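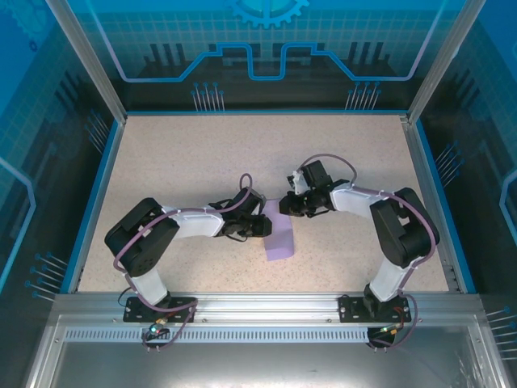 Who decides whether a Rirncombe Television series is renewed for another season?
The Programming Board decides by majority vote, after hearing from the producer and reviewing the viewing figures for the season just ended.

RIRNCOMBE TELEVISION
Programming Board
Minutes of the February Meeting

Chair: Yaw Arthur
Also present: Head of Scheduling, Head of Standards, Studio Manager, Finance Officer, Board Secretary
By invitation (items 3 and 4): representative of Opoku Productions
Apologies: Head of Press

1. Opening
The Chair called the meeting to order at 10:15 a.m. and confirmed that a quorum was present. No conflicts of interest were declared.

2. Minutes of the previous meeting
The minutes were approved with one correction. Under item 5, "repeat fees" was changed to "repeat and streaming fees." The Studio Manager reported that the replacement lighting desk for Studio B had been ordered. Delivery remains unconfirmed.

3. Renewal of "Cidero"
The representative of Opoku Productions presented a proposal for a second season of the family drama "Cidero." The first season ran for 6 episodes in the Sunday-equivalent evening slot formerly held by the quiz. The proposal is for a second season of the same length, with the same principal cast and one new writer.

The Head of Scheduling reported that the final episode drew 3,266 viewers on the station's own streaming service, the highest number for any drama this season. Broadcast viewing fell in the middle of the run and recovered for the last two episodes. The Head of Scheduling attributed part of the fall to a change of start time and asked that the slot be held steady if the series returned.

The Finance Officer noted that the license fee requested was higher than for the first season and that no overseas sale had been agreed. The producer replied that talks with a distributor were continuing — no terms could be shared at this stage.

Moved and seconded: that "Cidero" be renewed for a second season, subject to a signed agreement on streaming rights. Carried, with one abstention.
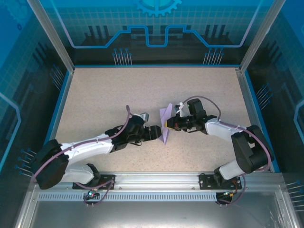

Two robot arms on their rail, with blue panels around the work surface.

4. Studio audience for the "Cidero" cast special
The Board considered a proposal to tape an hour-long conversation with the cast in Studio B. Seating is limited to 78. The station received 400 requests for seats after the special was mentioned on air.

The Studio Manager proposed that seats be assigned by drawing through Undumix, the ticketing system already used for the music program. The Head of Standards asked that the rules of the drawing be published before it takes place and that staff and their households be excluded. Both points were accepted.

There was discussion of whether audience members should be allowed to put questions to the cast. The producer was in favor. The Head of Standards had no objection, provided that questions were submitted in writing beforehand and that the host was free to decline any of them.

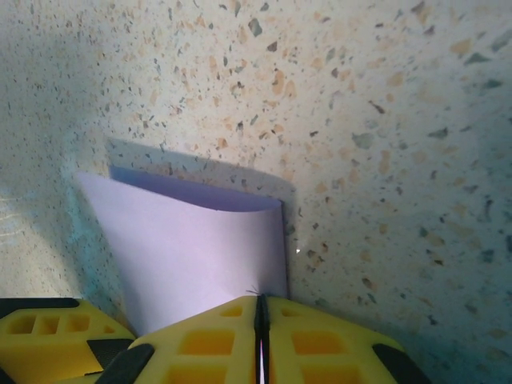 The Board further agreed that the host should not be asked to read questions about cast members' private lives, and that this should be stated on the form given to ticket holders. The Studio Manager will prepare the wording with the Head of Standards.

The representative of Opoku Productions left the meeting at 11:20 a.m.

5. Guest release forms
The Head of Standards presented a revised release form for interview guests. The new form states plainly that a taped interview may be shortened for time — the old one left this to a footnote. The form was adopted for immediate use.

6. Actions
Head of Scheduling: confirm the slot for the second season.
Finance Officer: send draft streaming terms to Opoku Productions.
Studio Manager: publish the rules of the drawing and open entries on Undumix.

7. Adjournment
There being no further business, the meeting was adjourned at 11:50 a.m.

Minutes recorded by the Board Secretary and submitted to the Chair for approval.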